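We use cookies to remember your display settings. Accept / Decline

Control board bench, gallery 2

Pictures from the Erkach workroom, where Cilano units are opened, checked and closed again. The pages follow the work order: board, harness, enclosure. Part numbers are in the Prelness parts list, page 30. Click any picture for the large version.
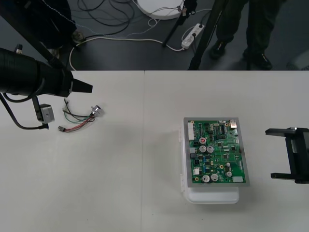 By Conceição Mendes | 7 Jan 2025

Board on its gray metal frame, resting on the translucent white enclosure. Two silver capacitors stand side by side near the upper left, just below the round part with the red top. The tall white header is along the upper left edge.

Harness on the left table: thin green, red, black and white wires, with a small white multi-pin connector at the upper end. The red and black pair ends in its own small plug.

The enclosure drawing is sheet 8 in the Dudás binder. Revised sheets are due in May. Quote job 2992 when asking for copies.

Contact the workroom | © Erkach | Back to top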